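Gesilard grip notes: comparing finger pads on a two-arm bench

Hello and welcome! We put this set together while trying out replacement fingers for our pair of small arms, and it grew into something we thought other people might like to use. The episodes were run with two controllers, Imel and Dudik, on the same bench, and each one is a short two-arm task with a small object held between the grippers.

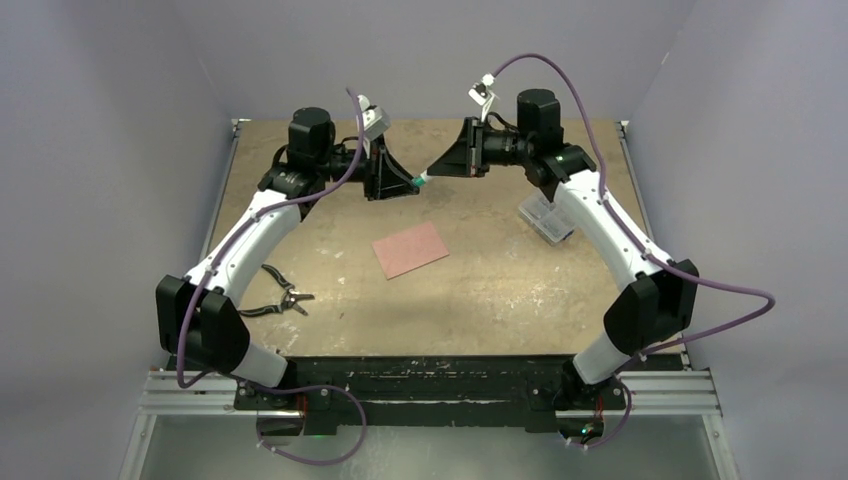
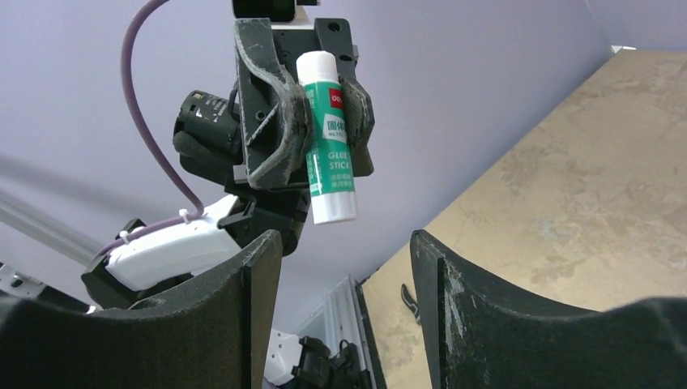
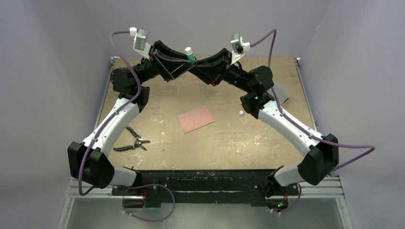 Both arms have a wrist camera in all of the episodes, with the cable run along the links.

Godoy wrote back after trying an early copy that the pad wear mattered far more than the controller did, and that we ought to log it for every session – so now we do, in the column called pad_state (0 is new, 4 is ready for the bin).

What you get
226 episodes, up to 600 steps each
7 joint values per arm, gripper included
wrist and fixed views, stored separately

Please be a little patient with the Dudik episodes. The closing force was tuned by hand and we changed our minds more than once in March, so check the notes file before you compare them with Imel.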